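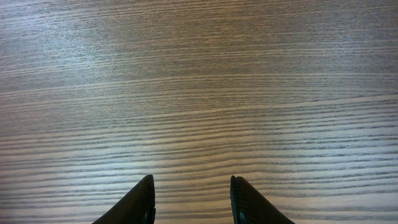 The tabletop, close up. Sold as "natural finish".

Right, a thread about this table, as a few of you asked whether the Skirari tops are worth the money. Short version: I'm not convinced. Longer version follows.

The page says every top is "individually grained". Lovely phrase. Means nothing. A printed sheet has a grain too, and I've been caught that way before with a Flandetti desk that peeled at the corner inside a year.

So I asked the shop straight out: solid, veneer or print? Three emails. The answer I got was "premium wood surface". That's a no to something, I just can't tell you what.

Price, for the record, was 200 on top of the legs. The colour I ordered is called Te Moana, which I assumed would be bluish. It's brown.

Then there's the shine. They call it "low glare". I'd like to know in whose house. Sit at the wrong side of it in the morning and you're reading your post through a pale grey patch.

What would settle the print question is the pattern. Printed stuff repeats if you look at a big enough stretch of it, so stop squinting at the little sample square they post out and get well back from the thing.
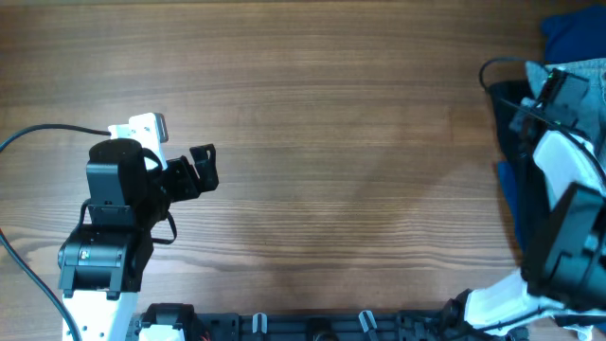
I've gone over this top with a cup of tea more than once. Haven't caught one yet, but I'm not ready to hand out a medal. The streaks all run left to right with those knotty swirls among them, and a swirl is the bit to memorise, as plain streaks look alike anyway. Same swirl twice, same size, same tilt -- you've bought a picture of wood.

Someone's bound to say "just look at the edge". I did. There's a strip glued along it, so no help at all.

The Arotlow one I nearly bought instead came with 6 years' guarantee and a plain statement of what it was made of. Cheaper legs, mind. Wobbled in the showroom.

Would I buy the Skirari again? Not at that price, not without a straight answer. I've sent a fourth email -- will add to this if they reply.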